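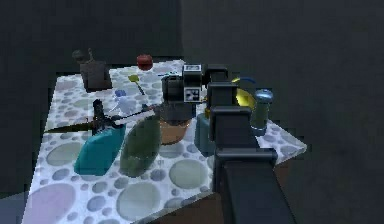 Can a robot clear the kitchen table for you yet? Parts of it, slowly, and with someone close by to sort out whatever it leaves behind.

Opinion
By Mehwish Hayat
13th October

Home | News | Opinion | Trades | Contact

I spent 2 days in October at the Cladlow workshop in Pillolville, where a small group is trying to get a robot arm to tidy up after a meal. They run most of it in simulation first. A computer-rendered table costs nothing to mess up, and they can give the arm a knife, a couple of bottles lying over and a copper-coloured pot without anyone sweeping the floor afterwards.

My view going in was that household robots were oversold. I still think so, but I've changed my mind about where the trouble is.

Picking things up is mostly fine. The arm I watched on the bench at Cladlow could take hold of a bottle and set it upright more often than it dropped it. The trouble starts when things are close together. Two bottles side by side are a harder job than two bottles at opposite ends of the table, and the gripper has to come down between them without rolling one off the edge. A person does this while talking on the phone.

Then there's the hand itself getting in the way. Once the gripper is over a pot, a good part of the pot is hidden from whoever is looking on from the side. A cook would feel for the rim. Most grippers have very little feel, so the machine works from what it saw a moment earlier and hopes nothing has shifted.

Yasir Bhutto, the technician who showed me through, wasn't defensive about any of this. They had done over 200 practice runs on the one clearing job, and he was happy with the red fruit and unhappy with the knife. "I wouldn't put my own hand in there while it's got the knife," he said. I wrote that down because the sales brochures never mention knives.

The shop floor is a different story. At Hernley, a packing shed where I worked for 6 years, the same carton came down the same line all shift. A machine does that job now and does it well, and I don't know anybody who wants it back. A kitchen bench has no line. Somebody leaves the pepper grinder beside a bowl tonight and in the sink tomorrow.

There's also the matter of where things go. Clearing a table means knowing that the spatula lives in the second drawer, that the bottle gets rinsed and put in the recycling, and that the box stays put until somebody claims it. Every household has its own rules and half of them have never been said aloud.

So I wouldn't buy one this year. I'd lease one for a café kitchen, maybe, after closing, with the knives already put away — and I'd want the supplier to put in writing who pays for the crockery. Sial, the catering outfit across the road from the workshop, has said much the same and is waiting for a quote.

14 comments | 200 shares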